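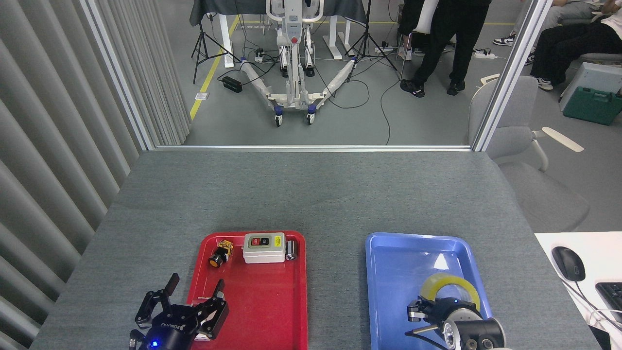
OK so I finally have a system for all the little switches and I need to tell somebody about it, so you're all getting it (thread, sorry!)

Rule one is trays. Red tray is for parts: push buttons, switch boxes, the odd metal thing I can't name. Blue tray is for supplies, so tape and whatever else I keep reaching for. Before this it all lived in one Erkevik drawer and I lost 19 minutes last week hunting for a single button.

Angharad Gronow says two colors is plenty and a third would finish me off. She's right, I tried green in June and forgot what it meant by lunchtime.

Rule two, cover the table. I've got gray on mine and small parts show up so much better on it. They don't skitter off toward the keyboard either!!

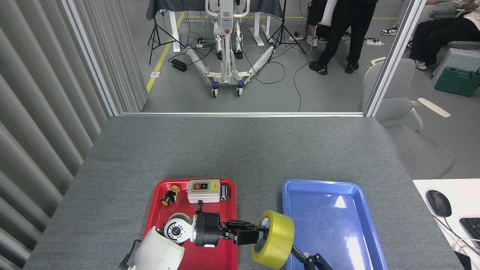 Do you keep the packing tape in with the switches?

Separate tray, always. Tape sticks to everything, and I once mailed Wyn Bellis a switch box with half a label peeled off the side.

Anyway next up is the Skavix shelf, which has 87 screws on it and one very old sandwich bag of fuses. Prys has offered to help if there's cake. Will report back tomorrow, probably with cake.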